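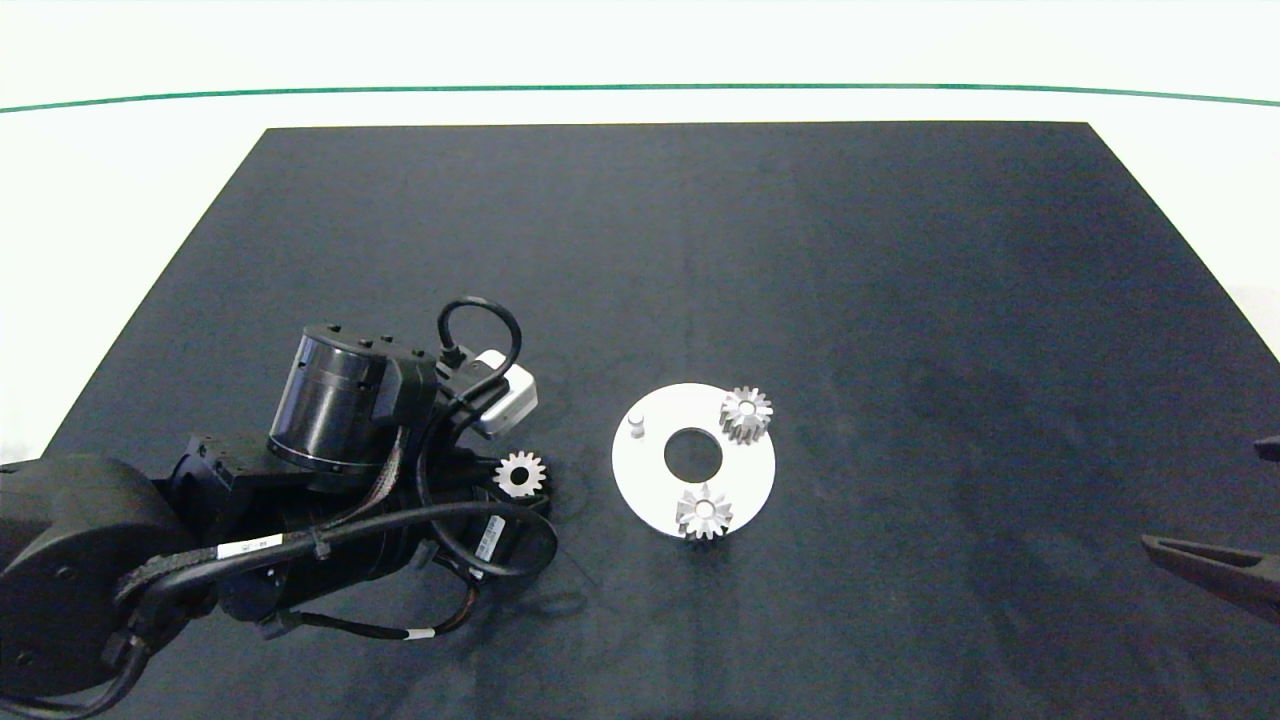
Corinne Ostby

Open day notes, for the November talk. Twenty minutes if I keep moving, thirty if someone asks about the parking.

OPENING

Leave the slide up while people find seats. Don't start until the door at the back stops squeaking.

Good evening. I spent a day at the Zudeck open house in Lilport so that you didn't have to, and I came back with a tote bag, a sunburn on one arm from standing in line, and a new respect for gears.

(Pause. If no laugh, keep going. There was no laugh at the rehearsal either.)

Who's been to a factory open day? Hands. Keep your hand up if you went for the free lunch. OK. I'm among friends.

For those who haven't been, Lilport is past the second roundabout, behind the place that sells hot tubs. Zudeck has the long building with the blue doors. They make gear assemblies for other people's machines, which means you have never bought anything from them and you probably own something they had a hand in. Once a year they open up the back half and show visitors what they've been working on. The invitation said doors at 9:30. The doors, being a Zudeck product in spirit, opened at 9:30.

There were 270 names on the sign-in sheet by the time I left. I was near the top, in very neat handwriting that got worse as the pen ran out.

THE TOUR

Keep this part short. I cut it by half and it's still the slowest stretch.

We started with the safety talk. Closed shoes, no leaning on things, stay behind the yellow tape. Then a film in which a drone flies through the building to music. The building is a lot more exciting from above with drums. I'd have liked the drone to carry us.

After that came the stamping hall, loud, and then the inspection room, where everyone whispers for no reason I could find. They have a measuring machine in there that cost more than my house. It touches a part very gently, thinks about it, and touches it again. I watched it for ten minutes. The group moved on without me and I had to jog.

Coffee was in the hall between. The coffee had also been inspected, I think, and let through on a technicality.

THE DEMO (main part, slow down)

(Click. Back to the opening slide.)

All right, the thing I came to tell you about. At the end of the building there's a room with folding chairs set out in rows and a table at the front, and on the table is what you've been looking at since you sat down. A black arm, more cable than I was expecting, and a mat with some small parts on it.

I had been promised robots. I will admit I'd pictured something taller.

The project is called Fladine. I asked what it stands for and was told it doesn't. Zudeck runs it together with Mockus, who write the software and have their office over in the next valley. As far as I could work out, Zudeck supplies the gears and the patience, and Mockus supplies the people who sit beside the table with a laptop and don't look up.

Point at the screen here. Three gears. White plate with a big hole through the middle. White peg standing up near the rim, easy to miss, so use the laser pointer. Two of the gears are on the plate already, and neither one is what my mother would call put away. They both hang over the edge a bit. The third is down on the left by the arm.

The job, as it was explained to us: pick up a gear, take it over to where it belongs, set it down so it meshes with whatever is already there. A person on the line does this without breaking off a conversation. For a robot it is a morning's work.

(Let them look for a few seconds. Drink water.)

What makes it hard, and I'm passing this along as I heard it:

A gear is shiny. Cameras dislike shiny. The light bounces off the teeth and the software gets an opinion about where the edge is, and the opinion is wrong by a hair, and a hair is plenty.

A gear also has teeth, and so does its neighbor, and they have to agree. If you come down tooth on tooth you're stuck. You or I would give it a wiggle. We'd do it without knowing we had done it. Getting a robot to wiggle is apparently a field of study. There's a slide deck. They showed us the slide deck.

And the parts don't turn up in the same spot each time. In the old days you'd build a tray so they had to. The whole idea of Fladine is to do it with no tray, on a flat mat, with the gears wherever somebody left them.

So we watched. First run, the arm came across, slowed down, slowed down again, and stopped above the gear. It stayed there. A child in the second row asked if it was asleep. One of the Mockus people said it was planning. I have used that line at work since then, and it holds up.

Then it took the gear, carried it over, lowered it, and let go. The gear sat there at a slant. The man next to me clapped anyway. I think he felt sorry for it.

Second run, perfect. Down it went, no fuss, over before I had my phone out. Third run, it dropped the gear, which rolled in a lovely curve off the table, over the tape, and under the chairs. We had been told to stay behind the tape. Nothing had been said about the gear. A woman in the front row handed it back and got the biggest applause of the day.

THE NUMBERS

(They like a number. Two will do.)

They had a board up by the door with the running tally for the season. Tries so far: 1,504. Of those, 211 were marked down as failures. I looked at that for a while. I think it's a decent score, and I also think of my own kitchen, and what would be said if I dropped 211 plates.

What I liked is that it was up there at all. Most demos I've been to have had a success rate of one out of one, and then the curtain comes down. Zudeck hung the bad ones on the wall next to the coats. When the gear went under the chairs, somebody walked over and changed the 210 to a 211 with a marker, in front of everyone, and walked back.

(If asked: yes, the total went up too. I checked. I am that person.)

They'd like to see 1,000 clean ones in a row before it goes anywhere near the line. I asked what the longest streak was. I was offered a cookie.

WHAT I ASKED

There was a question period. I'd written mine on my hand.

Does the arm get tired? No, but the cables do. They flex every time it moves, and the cables are what they replace most. Look at the slide again, there's a fair amount of cable there, loops and all. I'd taken it for untidiness. I was told, kindly, that the slack is on purpose. A tight cable is a short-lived cable. I've since gone home and looked behind my television with more forgiveness.

Why labels? The answer was that every part gets unplugged sooner or later, usually by someone in a hurry, and the person plugging it back in is always a different person.

Who's going to lose a job? A man behind me asked it, and he asked it better than I would have. The reply was long. I wrote down the part I understood: nobody at Zudeck wants to set gears by hand for eight hours, they have trouble hiring for it, and the people who do it now would be the ones minding the machines. The man behind me said they'd told his father something along those lines. There was a silence. I don't have a joke for this bit, and I haven't tried very hard to find one. Leave the silence in.

Can I have a go? Yes! They have a pair of handles you can hold, and the arm does what your hand does, a moment later, with a certain reluctance. I got hold of a gear on my fourth try. I put it down nowhere near where I meant to. The child from the second row did it on his first go and asked if there was a harder one.

We use cookies to remember your preferences and measure visits. By continuing to browse you accept our cookie policy. Accept | Manage settings

PRACTICAL STUFF FOR ANYONE GOING NEXT YEAR

Go early. The demo room is small and the chairs fill up.

Bring a sweater, the inspection room is cold.

Sit in the front row if you can catch.

Lunch is at noon and it's soup. The soup is good. There are two kinds and the sign has them the wrong way around. I mentioned it. It was still wrong when I left, and I assume it's on a board somewhere.

Park by the hot tubs and walk. They don't mind, or at least they didn't come out.

CLOSE

Skip the thank-you slide, it has the wrong logo on it.

I went back into the demo room on my way out, a bit before four. The chairs were half stacked and they were still running it. No audience apart from me and someone sweeping. The arm came over, planned, picked, carried, set down. Fine. Then again, and it came down tooth on tooth, and I swear it gave a little wiggle. The Mockus person looked up from the laptop for the first time all day.

I don't know if that one counted. I had to go, the shuttle was leaving.

Questions. If there aren't any, offer to pass the tote bag around.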